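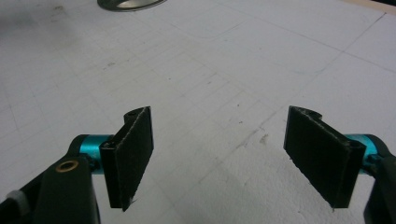 Photo: Vlasta Matić / course archive

Reading time: 2 min

Unit 2. Fits and clearances for plain bushings

A plain bushing has two fits, and they are specified separately. The outside diameter is pressed into the housing and must not turn. The bore runs on the pin and needs clearance.

Pressing closes the bore. For a thin wall, assume that all of the interference at the outside diameter is lost from the bore, then check with a plug gauge after assembly. Ream only if the gauge will not enter.

Bearing pressure is taken on projected area:

p = F / (d × L)

where F is the radial load, d the pin diameter and L the bushing length.

Worked case: F = 200 N, d = 5 mm, L = 4 mm. Projected area is 20 mm², so p = 10 N/mm². Compare this with the limit in the supplier's table for slow, intermittent motion.

Sheet 127 gives the tolerance bands. The Candero tables use the older notation; convert before use. Solutions go to Emilian Hodoroagă.

3 comments | 2 shares

Course notes: C. Neagu, G. Crăciun. May 2018
Back to top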